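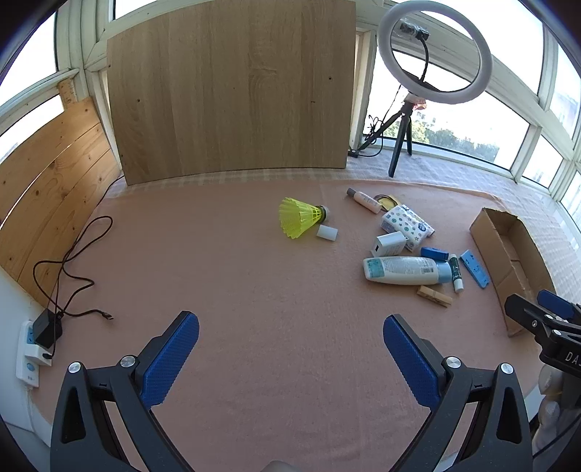
Search the diary Go

July 20, 2018

I meant to write this last night, but I sat down with a cup of tea and the replay logs and the next thing I knew it was gone midnight and the tea had a skin on it. So, a day late, and with apologies to anyone who follows along (hello, Maribeth!).

The good news is that the grasp planner has stopped arguing with itself. For weeks now Pallex would pick a perfectly sensible approach angle, then change its mind a moment later and pick another, and the poor wrist would dither between the two like me in front of a bakery window. Ramil thought it was noise in the depth estimate and I thought it was the scoring, and I'm afraid I was rather stubborn on the point. We were both a bit right. The scores for two good grasps were so close together that the smallest wobble in perception swapped them over, and my lovely tidy code threw away the old choice every single cycle. Now it keeps hold of the last answer unless a new one beats it by a decent margin. Five lines! I've spent longer choosing a birthday card.

Long thin things are still a worry. A clothespin or a lip balm gets a sound pose nearly every time in the replays, but a loose rubber band comes back from the segmenter as a sort of yellow rumour, and a cable is worse, all loops and no middle. Honeylyn wants to treat cables as a chain of short pieces and plan for each piece separately. I like the idea very much, though I dread the bookkeeping.

I ran 1,000 replays on the new build before bed and 17 came back with no plan at all. Most of those were tissue packs, where the printed pattern gets split into several little objects. Loubna has offered to look at the merging step while I'm at Kiltavthorpe, bless her, and I've left her a note about the threshold, which is set in two places for reasons I can no longer defend.

Must ring Shiela about the timestamps before I pack.

3 comments | 5 shares
Print this entry | E-mail this entry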